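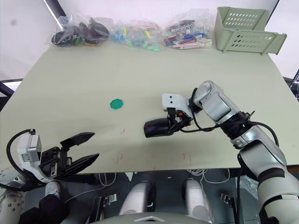 Knurled pads lose their bite well before the finger does, wrote one reader, Phelan, after our August piece on parallel grippers.

Jan 6, 2022 | 2 min read | 61 shares

The Manska fingers were tested against the Clastel set on a mouse-handling task. A curved plastic shell gives a flat pad very little contact area, and grip force was held constant for both sets.

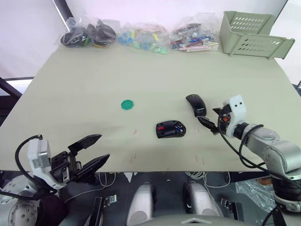
Each set ran 552 cycles under the same Wisari controller. Clastel logged 189 slip events at the default closing speed. Halving the speed removed most of them and lengthened the cycle.

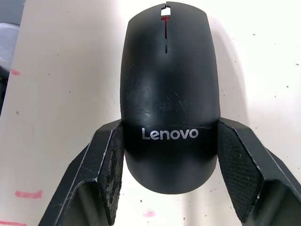

Pad dust was the other variable. Pads were wiped at the start of a run and left alone until it ended. The wrist camera was better than the head camera for judging centring, and we would specify one on either set. A run of 1000 cycles on fresh pads is next.

4 comments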